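ok so I've been putting off this thread for weeks but the closet is finally done and I have Opinions. a thread on moving from a house with a basement to a one-bedroom apartment, and what happened to all my stuff

background: I lived in the same place in Porneck for a long time. big basement. when you have a big basement you never decide anything, you just carry it downstairs. then I took a job in Zadlow and the new place has one closet and a cupboard over the fridge

first mistake: I packed before I sorted. I wanted to feel busy, so I taped up over 50 boxes and paid movers to drive them across the state. I then opened a box in my new kitchen and it was full of takeout menus. from restaurants in Porneck. lol

second mistake was buying storage stuff before I knew what I was storing!! I got these tall plastic drawers that looked great online and they're too deep for the closet by the width of my thumb. they live in my sister's garage now (sorry, thank you, I'll come get them in September)

what finally worked was going by activity instead of by room. all the mailing stuff together, envelopes and tape and stamps and the good scissors. all the sewing stuff together. before that I had tape in 3 different rooms and still bought more tape 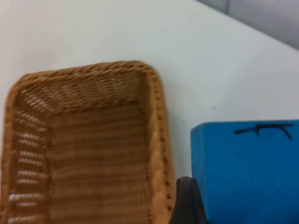 the sewing pile was the hard one btw. I don't even sew that much! I hem pants and fix buttons. but I had fabric from every project I ever meant to start, including a whole quilt's worth of blue cotton I bought when I was going to be a person who quilts

I kept the blue cotton. I know. leave me alone

someone asked about paper. I gave myself one folder for taxes, one for medical and one for the car, and everything else got scanned at the library or shredded. the scanner there is free and kind of slow, so bring a podcast. it took me 2 afternoons

books: I let go of the ones I was keeping so that visitors would think I'd read them. this was more books than I'd like to admit. the used place on my new street gave me store credit and yes I came home with a different stack, we don't need to discuss it

the kitchen was easier than I thought because the kitchen is tiny and it bossed me around. if a pan doesn't fit on the hook or in the oven drawer it can't stay. I do miss my giant soup pot. I'm borrowing my neighbor's and paying her in soup

things I got rid of and had to buy again: a flashlight, a funnel, wrapping paper, the little hex wrench for my bed frame (this one hurt)

things I got rid of and have not thought about once until typing this: the bread machine, a bag of mystery cords, every mug with a bank on it

for anyone about to do this, my best tip is to do the bathroom first. you don't have feelings about old sunscreen. you get to throw out a whole bag in an hour and then you're warmed up for the closet with your college sweatshirts in it

it's been 6 months and I still have one box I haven't opened. it says MISC on 2 sides and DO NOT CRUSH on the top. I'll report back when I'm brave

replies are open if you've got tips for winter coats in a tiny closet, because mine are currently on the back of the bathroom door and they fall on me when I brush my teeth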